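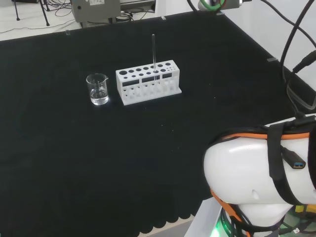 Show us your bench! (home chemistry corner)

Started by wivescombe_wen

I've finally got a proper spot for the kitchen chemistry and I'm so chuffed with it! Black cloth with the scalloped hem, clipped along the edges so it doesn't creep. One beaker, one rack, water for now. The first project is going to be red cabbage indicator, then a colour series from pink through to green.

The rack is the bit I love most. White, holes in all different sizes, big ones at one end and little ones at the other, so skinny tubes and fat ones can live together. Has anyone else got one of these graduated racks? Do you fill from the big end or the small end?

Jakonlow
Very nice. I'm going to be the grump about the cloth though. I had one for a whole winter and it showed every speck of dust, and the day I knocked a beaker it soaked through to the timber. A tray or a sheet of glass over the top will save you grief.

khamphan_80
Disagree with Jakonlow! Black is brilliant behind clear glass. I did 23 tubes against a white bench in April and couldn't see the menisci in half of them. Against dark fabric the rim and base of a beaker really catch the light. Put the tray underneath the cloth and everyone's happy.

Jakonlow
Tray under the cloth just means a wet cloth in a tray, mate.

khamphan_80
Cloths go in the wash :)

wivescombe_wen
Ha, I'll get a tray. Two things I've settled on so far:

1. Beaker on the left, spout facing the rack. Tubes go in from straight above, nice and upright, and I line up the bottom end with the hole before letting it down.
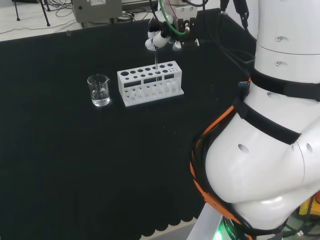 2. Only a little water in the beaker, up to the bottom third or so. Plenty for a few tubes and much less to mop up.

BridM
Bríd Moynihan here, I run the after-school science club at Clistwood. Love this thread! We fill from the small end, purely so the kids' sleeves don't catch the thin tubes while they're reaching over for the fat ones. Wen, check your fit as well. A thin tube in a big hole leans, and then your colour series looks like a row of crooked teeth.

Jakonlow
Seconding Bríd on the fit. And get some labels on before you've got 20 tubes of purple something.

wivescombe_wen
Good tip, I'll try each tube for size first. Another one with the tube in the rack:

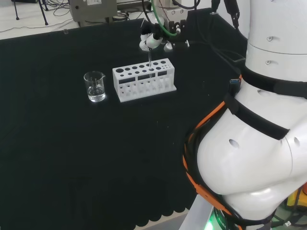
Glass tube in its hole, beaker off to the left

khamphan_80
Looks great. Which end did you go with for the cabbage?

wivescombe_wen
Small end, Bríd has converted me! Cabbage is in the fridge – I'll post the colours when I've got them.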